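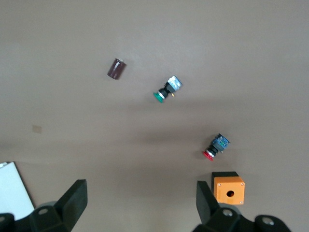

Start/stop station for a dust collector – sorting out the parts

pinewall_shop
Joined: December
Posts: 8

I'm building a start/stop station for the dust collector in my garage and bought a mixed lot of used controls from Donton Surplus. What I have on the bench so far is a green push button, a red push button, an orange box and one small brown capacitor. The buttons are the same style, round cap with a silver ring and a black neck, but the contact blocks don't match. The green one has a white and pale blue block and the red one has a dark blue block.

Two questions. Can I use both buttons in the same station if the blocks are different? And does the capacitor belong with any of this?

ketteridge
Posts: 533

The block color doesn't tell you enough. Makers change colors between product lines. What you need is one normally open contact for start and one normally closed for stop. Look for 13-14 or 3-4 on the start side and 11-12 or 1-2 on the stop side, then check both with a meter.

The capacitor isn't part of a start/stop circuit. Put it in the parts drawer.

lowvoltlou
Posts: 142

Agree on the meter. I'd go further and say don't mix blocks. Sellers of these lots swap them around to make complete-looking buttons, and sometimes a block is clipped on a head it wasn't made for. It feels fine until the plunger stops a hair short. A new Groen button with a matching block is cheap.

ketteridge

If the block latches squarely and the meter changes state every time, it works. I've run mixed blocks on a Tromer compressor panel for 6 years with no trouble. No need to buy new for a garage collector.

lowvoltlou

The stop button is the one place I would buy new. Use the old green one for start if you want.

pinewall_shop

Thanks. I'll meter them tonight. The green one has a little brass-colored tab sticking out underneath, close to where the black part meets the block. Is that a terminal or something bent?

hobnail22

Could be either. If it moves when you turn the screw, it's the clamp. If it's a stub from whatever it was wired to before, pull it out before you close the box. Also measure the depth of the box with the block attached to the button. I bought a box from Joltura that took the heads fine and then the lid wouldn't shut over the wires.

ketteridge

Good point on depth. Leave room for the bend in the wire too.

And run these on the coil side of a contactor or magnetic starter. Don't put the motor current through them unless the rating on the block covers it.

pinewall_shop

Metered both. Green is open and closes when pressed, every time. Red is closed and opens when pressed, but I got two presses where it stayed closed until I pushed hard.

lowvoltlou

Then don't use the red one.

ketteridge

I'd take the block off, reseat it and test again – but if it does it even once more, I'm with Lou. A stop has to open on a normal push.

pinewall_shop

Reseated it and it stuck again on the fourth press. Ordering a new stop button with its own block. Keeping the green one for start. The box is deep enough with the green one in it, so I'll mark out the second hole once the new one gets here.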